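Subject: Re: packing jobs and the new grippers
Date: Thursday, July 16, 2026

> Has anybody on here had the grippers come in where they work? Ours
> start next month and the packing crew is nervous. What happened to
> your hours?

Hi all, jumping in because we've been living with this at Caron since March! I pack for the small-orders side, and my job is pretty different now. I used to fill boxes all shift by hand. These days I spend two hours of it doing the same moves with a gripper in my fist, so the Wumo arms can learn from them (that's the plan, anyway), and then I'm back on the regular line.

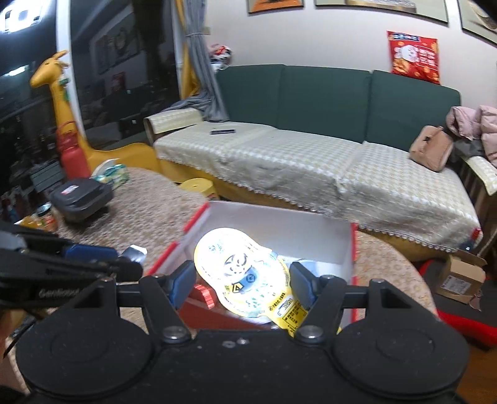 Yellow-and-white pouch over the white box with the red edges.

Pouches are the ones I grumble about. With fingers you just grab and drop, but with the jaws you have to think about where you pinch, and my wrist was sore for the first 3 weeks. Ask for breaks, and get them in writing!

As for hours, mine are the same. We lost the Saturday overtime though, and a couple of folks really counted on that. The quota went to 200 pouches a session, which felt mean until they agreed that dropped ones count too. Pay for gripper time is a bit better than line pay, and I'd push for that before your start date (we asked after, and it took forever).

Is yours the Orutard setup or something else? I'd love to hear what they've told you about training.

652 views · 3 replies · 2 shares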